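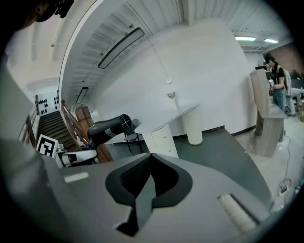 Stutthorpe Building, Quintero Road
Pre-Listing Walkthrough Checklist, ground floor and lot
Completed by Nia Gough, June
Marks: OK / FIX / ASK

EXTERIOR AND LOT

Roof, seen from ladder: OK. New flashing at the back parapet and it looks great. Whoever did the corners took their time!

Gutters and downspouts: FIX. Rear downspout has pulled off its strap. Ten-minute job, please do it before the showings start.

Parking surface: OK. Stripes are faded but every stall is readable. 46 stalls, matches the site plan.

Curb ramp at front walk: OK. Nice gentle slope, no lip.

Frontage and sign post: ASK. Is the sign on our parcel or on the Sevard side? Buyers will want to know, and so do I. Survey should settle it.

Lot lighting: FIX. Two heads out by the dumpster pad. Checked at 9 p.m. and the rest of the lot is wonderfully bright.

ENTRANCES AND EXITS

Front door closer: OK. Latches every time.

Rear exit hardware: FIX. Push bar sticks in the last inch of travel. This one goes to the top of the list.

Exit signs: OK on house power, OK on battery test.

Path to rear exit: OK. Keep it that way during move-out, no pallets in the hall please.

FIRE AND LIFE SAFETY

Extinguishers: 4 on this floor, all tagged and charged. Love to see it.

Sprinkler riser: OK. Gauge reads 50, valve chained open. Tag is current.

Smoke detectors: ASK. Alarm company has the last test report, I have not seen it yet.

ELECTRICAL AND MECHANICAL

Main panel: OK, clear space in front. Directory is typed and it is correct, I tried every breaker on it (yes, all of them, and it was fun).

Rooftop units: FIX. Unit 2 filter is overdue. Unit 1 is almost 40 percent quieter than last visit by my little meter, so the new belt was money well spent.

Water heater: OK. Drain pan in place, relief line runs to the floor drain.

Restrooms: OK except loose grab bar in the east one. FIX.

PAPERWORK

Water and sewer letter: received.
Laltasstead easement: ASK. Need the recorded copy with the page showing the shared driveway.
Lease roll: received, one signature missing on the last page.

Overall this is a really solid building and I enjoyed every minute in it. Get the push bar and the grab bar done first, then call me and I'll come back to recheck both.

N.G.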